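Foulkes Newsletter, December 16, 2022

Folding and stacking: revised procedure for mixed textiles

The folding procedure has been revised after the review in the fall. The old sheet was written for one kind of item, a flat rectangular cloth, and it was being used for everything else as well. Garments with a collar or trim band came out uneven, and the stacks leaned. The new sheet covers flat cloths and garments separately and replaces all earlier copies, including the laminated one.

The revision was drafted by Wulan Govindasamy and checked by Graham Hollis. It applies to the 2,000 pieces now carried on the Peson list. Towels and anything with a rigid part are still handled under the general storage notes.

Table and mat

Flat cloths are folded directly on the white tabletop. A smooth surface lets the fabric slide a little as the edges are brought together, and a light cloth is easier to square up when it can slide. Garments are folded on the mat. The mat grips the lower layer, so the upper layer can be moved without dragging the whole piece.

Lay the mat flat before starting and check that no fabric is trapped under it. Cloths waiting their turn may overlap the far edge of the mat, but the near half should be kept for the piece being worked on. A piece may lie at an angle to the table. The old sheet asked for everything to be set parallel to the front edge, and that requirement has been dropped. What matters is that the fold lines are parallel to each other.

Garments with a trim band

The trim is usually heavier than the body fabric and does not fold at the same radius. A crease put through it will open again within a few minutes and push the layers apart. The order of folds is therefore fixed by the trim:

1. Lay the garment face down and smooth it from the trim toward the hem.
2. Bring in both sides so that they meet or overlap slightly at the center. The result is a long strip.
3. Leave the trim on the outside, along one edge. Do not tuck it in.
4. Square off the far end first, then the near end.

The near end is the one that gives trouble. It is handled last and tends to stay rumpled, particularly in dark jersey, where the wrinkles are harder to see. Run a flat hand along it once, away from the body. Pressing down in one spot only moves the wrinkle.
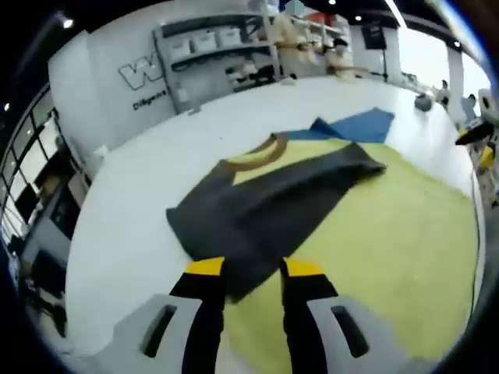
Dark garment folded long on the yellow-green mat, with the tan trim along its upper edge and the near end still slightly rumpled.

A strip fold like this is an acceptable stopping point if the piece is going into a long bin. For shelf storage it is folded once more across its length, with the trim kept to the outside of the turn. Catrin Rosser tested the cross fold with the trim on the inside and found the finished height varied too much from piece to piece to be useful. Her measurements are filed with the draft and can be requested through the usual address.

Flat cloths

Flat cloths are folded in half, then in half again in the other direction. A third fold is added only when the cloth is still wider than the shelf allowance. The shelves in the Baso units are 570 mm wide, and two stacks have to fit side by side with enough clearance for a hand between them.

Corners are matched before the crease is made. If the corners do not meet, the cloth is probably out of square, and this is common in pieces that have been washed many times. In that case match the two corners on the folded edge and let the others fall where they fall. An overhang on the open side is accepted. An overhang on the folded side is not, as it catches when the piece below is pulled out.

Light colors are placed on top of dark colors while they are on the table. The order may be reversed on the shelf. A dark edge showing past a light cloth gives a quick visual check on the alignment of the one above, and it also shows that there are two pieces there. Several pieces went missing from the last tally because two cloths of nearly the same color had been picked up together and entered as one.

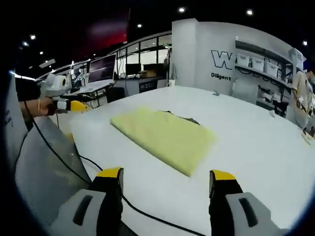
Pale yellow cloth folded flat on the white tabletop. A dark fabric edge shows from beneath the upper right side.

Hywel Ruddock has asked for a note on soft cloths. A soft cloth will hold a rectangle when left alone but loses it as soon as it is lifted by one corner. Slide the fingers under the folded edge and lift from there, with the other hand flat on top. If the cloth has to be carried more than the length of the table, use a board.

Lifting and refolding

Most of the damage to a finished fold is done in the first few centimeters of lifting. The top layer rises, the bottom layer stays put, and the cloth crumples on the side away from the hand. This happens with single cloths and is worse with two-color pieces, where the sections may have been cut from fabrics of different weight. The heavier section lags behind.

A cloth that has crumpled while being lifted should be put down again and opened completely. Correcting it from the half-folded state takes longer and leaves a second crease line next to the first. Graham timed both methods on a batch of 60 cloths. Opening fully was faster in all but a handful of cases, and the exceptions were small pieces that needed only one fold in the first place.

When two people are working at one table they should take separate pieces. Handing a half-folded cloth across the table was allowed under the old sheet and is no longer recommended. Small objects may stay on the tabletop if they are clear of the fabric, but check under the edge of the cloth before the final press — a hard object inside a stack is not noticed until the stack tips.

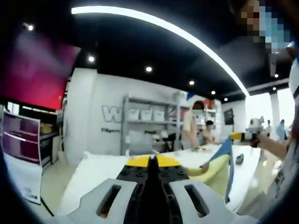

Stack heights and labels

Stacks of flat cloths are limited to 16 pieces. Stacks of garments are limited by height, and the limit is the lower line marked inside each Baso unit. A garment stack that reaches the line is closed even if there are pieces of the same type left over. The remainder starts a new stack.

Turn every other garment end for end, so that the trim bands do not all build up on one side. Flat cloths do not need to be turned. All folded edges face outward.

Labels go on the shelf edge and not on the fabric. The pinned labels left marks on some of the lighter cloths and are being withdrawn. Use the Ollora card holders, which clip on and can be moved when a stack is moved. Each card carries the type, the main color, the second color if there is one, and the initials of whoever closed the stack.

Open points

Fitted pieces with elastic are not covered. Tuva Magnusson is collecting suggestions and would like to receive them before the end of December, with a sketch of the fold lines if possible. The question of whether very thin cloths should be rolled has been held over to the next revision.

Printed copies of the new sheet are available on request. Please remove the old one from the wall when the new one goes up.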